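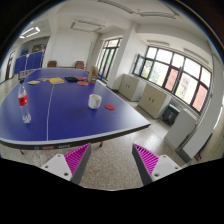

Workplace game room

A workplace game room (also recreation room, play space or, in real estate listings, "amenity floor") is an area inside an office, plant or campus set aside by an employer for games and light exercise during the working day. Table tennis, foosball, pool and video games are the usual contents. Such rooms are widely said to improve morale, creativity and staff retention. The evidence for these claims is thin, and much of it comes from companies that sell furniture, office space or consulting services.

Terminology

Older company handbooks tend to use "recreation room" or "social club." The word "game room" became common in office settings as software firms grew and competed for young staff. Landlords prefer broader terms, which can cover anything from a fitted gym to a dartboard in a corridor. Comparisons between buildings that rely on such listings should be read with care.

History

Employer-provided recreation is much older than the software industry. Mills, railroads and mining companies paid for reading rooms, bowling lanes and billiard halls, often with the stated aim of keeping workers out of saloons. Some of these facilities were well liked. Others were resented as a cheap answer to demands for better pay, and union newspapers said so at the time.

The modern form is usually traced to technology offices of the late twentieth century. The common account holds that informal play was part of how these companies worked and that other employers copied it. This is hard to test. Many young firms also had plenty of money, fast growth and employees who stayed late, and any of these could explain both the games and the results credited to them.

Table tennis became the standard choice for practical reasons. A table costs less than most office renovations, it can be folded or rolled away if it has casters, and a beginner can return a ball within minutes. Claims that the sport was picked for its effect on reaction time or "team thinking" appear mostly in later sales material.

Claimed benefits

Supporters name several benefits: lower stress, more contact between departments, fewer resignations. The last is the one most often given a figure. A report issued by the office planning firm Orkico stated that companies with a game room kept their staff longer than companies without one. It drew on replies from 460 employees, all of them at firms that were already Orkico clients. It did not adjust for pay, and the full question list was never released.

A smaller trial at the packaging company Mollell followed 160 workers for 12 weeks after a recreation area opened. Reported mood rose in the early weeks and then drifted back to where it had started. The company's newsletter printed only the early result. Staff had also been moved to a brighter floor in the same month, so even the first rise is difficult to assign to the games.

More modest claims hold up better. Short breaks from screen work are generally regarded as sensible, and people who stand up and move for a few minutes often say they feel less stiff. None of this requires a special room — a walk outside does the same job. 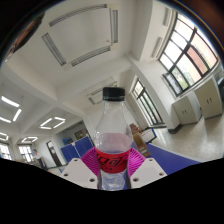

Kayode Edet has objected that this line of criticism asks too much of a game. In his view a recreation room should be judged the way a decent cafeteria is judged, by whether people like having it, and the demand for proof of productivity was created by the vendors and then taken up by their critics. He accepts that the retention figures are weak.

Usage

How much game rooms are used is rarely measured after opening. Where access records exist, they usually show who entered a room and say nothing about what was done there. At Hijazi, a logistics firm, 17 regular players were responsible for nearly all table bookings, according to an internal review. Employees who never booked gave noise, lack of time and the fear of looking idle as their main reasons.

The last point recurs in interviews. A room may be open to all on paper while managers take note of who is in it at three in the afternoon. Written policies seldom address this.

Criticism

Critics make three main complaints. The first is that games are offered in place of things workers ask for more often, such as pay, predictable hours or quiet. The second is that a pleasant office encourages longer days. The third concerns access: wheelchair users, parents who must leave on time and staff on fixed shifts get less from the arrangement than others do.

The second complaint is repeated more often than it is supported. Long hours were normal at many firms before any table arrived, and the Oketti case, often cited as proof, rests on the recollections of a few former employees.

See also

Company town
Employee benefits
Open-plan office
Table tennis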